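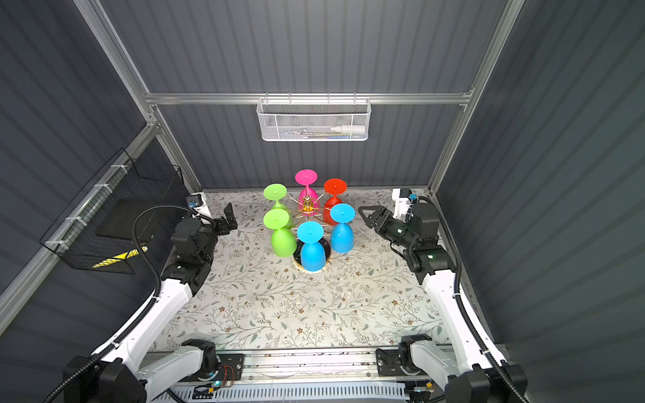 Rosalba Galli
Tengo 2000 euros para ampliar el puesto de dos brazos y no sé en qué gastarlos. Trabajamos con copas de plástico colgadas boca abajo en un soporte dorado, con pinzas negras de dos dedos. ¿Compro pinzas nuevas o guardo para repuestos? El pedido sale el 12 de julio.

Sorrentino
Yo dejaría el 25 % para servos y cables. Las pinzas pueden esperar a agosto. Pide también copas de recambio, casi 12, que el plástico se raya.

Bidum
Pinzas nuevas, sin duda.

Clurov
Depende del diámetro del tallo. Mídelo antes de pedir nada y pregunta el plazo de entrega, a mí me tardaron 11 días.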